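How to Label and Pack Small Finds After a Dig 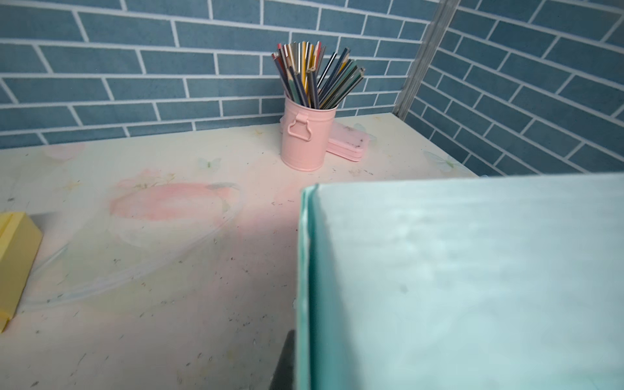 A desk in a tiled corner

By the time finds reach the packing stage they should be clean, air dried and sorted by context. These steps follow the system we used for the Wesby trench and later for the Sunder ditch sections.

What you need

Resealable bags with a write-on panel
Spun polyethylene labels
A permanent black pen
Acid-free tissue
Stackable boxes with lids
Silica gel for metal

Steps

1. Take one context at a time. Put the next tray out only when the first is bagged.

2. Write two labels per bag. Each needs the site code, context number, material and find number if one was given. Masson sheets have the fields printed in that order, so copy straight across.

3. Put one label inside the bag, facing out. Write the same details on the panel.

4. Keep materials apart. Pottery, bone, glass and metal from the same context go in separate bags.

5. Pierce the bags for pottery and bone with a few small holes. Leave metal bags for the dry box unpierced inside their own pouch.

6. Wrap anything thin or cracked in tissue before bagging. Do not use cotton wool, as the fibers catch.

7. Fill boxes with the heaviest bags at the bottom. Stop at 13 pounds. A box holds up to 50 small bags, fewer if there is tile.

8. Enter each bag in Ukatix under its box number. Our find numbers start at 2000, so anything lower is a context number typed in the wrong field.

Check the silica gel in the metal boxes every month and replace it when the indicator changes color. Box lists are printed in April and kept inside the lid.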